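Plivon Forum > Software > Perception and Planning
Thread: Wrist cam pose drifts on grid tabletop, planner keeps rejecting pen grasps

dhusar
OK so I've been fighting this since Thursday and I need other eyes on it. Setup is a two-finger gripper, one small camera at the wrist, one fixed camera watching the table, and the Plivon planner on top. The task is a pen tidy: pens on the table, a mesh holder, put one in the other. Easy, right?

My problem is the wrist camera pose. I figured the table has a grid on it, so why not use the line crossings to correct the hand-eye transform while the arm moves? I fit a homography to whatever crossings the detector finds and feed the correction back at every replan. It works great up high. Down low and tilted it goes nuts, and I get corrections that jump a whole square sideways.
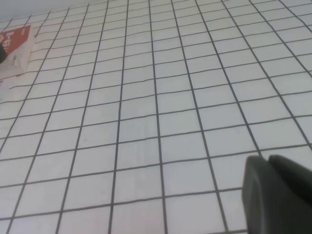
My log for one run has 1033 frames, and 328 of them got thrown out by the reprojection check. That's way more than I expected. I already mask out the fingers using the gripper model, so I don't think it's locking onto those. Has anybody made this work, or am I being dumb?

liviu_h
You're not being dumb, but a plain grid is a rough thing to localize against. Every square looks like its neighbor. Once you're low and the far rows bunch up, the matcher can slide over by one and the fit still looks fine to it. Also, are those lines really straight? If the sheet has any wave in it, your homography is fitting a plane to something that isn't quite one.

Try this first: seed the match from forward kinematics and only accept corrections smaller than half a square. Anything bigger is a slip.

dhusar
Oh man, the half square gate is so obvious. I was seeding from the last correction and not from kinematics, so one slip poisoned everything after it. Trying it tonight.

And yeah, the lines are a little wavy. I was hoping it would average out :)

Dorin Barbu
I'm going to disagree with the whole approach. Why correct online at all? Do a proper hand-eye calibration once, with a real calibration target, and then leave it alone. If the transform is drifting, something is loose or your timestamps are off, and you're papering over it with a filter. I wasted most of August on exactly this with the Brustska driver. It was stamping images on arrival and not on exposure, so whenever the arm moved fast the pose looked wrong. Stopped arm, perfect. Moving arm, garbage.

dhusar
Hmm. I did do a hand-eye calibration, but I never checked it against speed. I'll log both.

The other half of my problem is planning, so let me dump that here too. The holder is up on a stack of boxes, there's a thick textbook lying flat on the left, and the pens are right beside the book. My segmentation gives me one fat blob for the pens when they're lying close together, and the planner treats the blob as a single obstacle. So there's no valid finger placement and it gives up before it even tries.

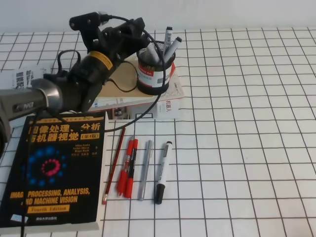
And then the collision checker complains about the cable on top of that. I've got it modeled as a fat capsule hanging off the wrist, which rules out nearly all of my low approaches on the book side. If I shrink the capsule I get plans back, but I don't trust them.

lenuta.s
Two things on the cable. One, don't make it a rigid capsule on the wrist. Put it in as a soft cost and keep a small hard core near the connector. Two, limit wrist roll in the planner so the loop stays on the side you expect. We run it that way in Workex and the bad plans mostly went away.

For the blob — are you segmenting on depth? Pens lying on a flat surface are miserable in depth. They're a few pixels of bump and then noise. Use color from the fixed camera, get the long axes, and fit a thin box to each one.

liviu_h
Seconding color, with a warning. A red marker is a gift. A white marker on a white table is going to hurt, and a translucent pen is worse, because the grid lines can show up where you think the barrel is. I'd mask out the known grid before running line detection or you'll be trying to grasp the table.

Dorin Barbu
Ha, I have tried to grasp the table. Several times.

I'd still argue against fitting lines by hand. Train a small instance segmenter. A couple of afternoons of labeling and you're past all of this.

lenuta.s
Sure, until somebody brings in a different pen. Line fitting is ugly but I can read it when it breaks. I can't read your network.

Dorin Barbu
You can read its masks!

dhusar
Please don't fight in my thread, I'm going to end up doing both anyway. Here's where I am now. The half square gate went in and the sideways jumps are gone. Dorin was also right (ugh) that there's a timing offset, and it's smaller than his but it's there. For perception I switched to color plus long axis from the fixed camera, grabbing my background frame with the arm parked out of view so it isn't in the way of the pens.
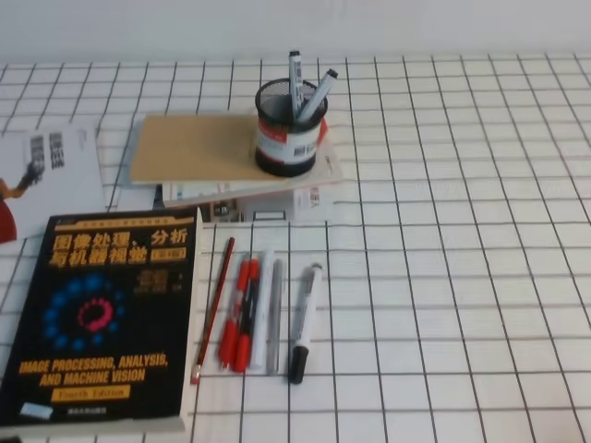
Last edited by dhusar, Thursday

The thing I'm stuck on now is pens that touch along the side. Two red ones next to each other come back as one wide box, and then the width check says it won't fit in the jaws. I could split any box that's too wide down the middle, but that feels like a hack.

liviu_h
It's a hack and it's fine. Or plan a nudge first: push sideways with one closed finger pair, look again, then grasp. Margareta Grecu posted a nudge primitive in the Căpraru repo, and it's short enough to read over lunch. You'd need to swap out her table frame convention, hers has z pointing down.

lenuta.s
+1 on the nudge. Just put the book in as a hard obstacle before you do it, and push away from it. My first version happily shoved everything up against the nearest wall of stuff and then there was no room for a finger on that side.

dhusar
OK, going with the nudge. I'll post the replan logs once I've got the z flip sorted out.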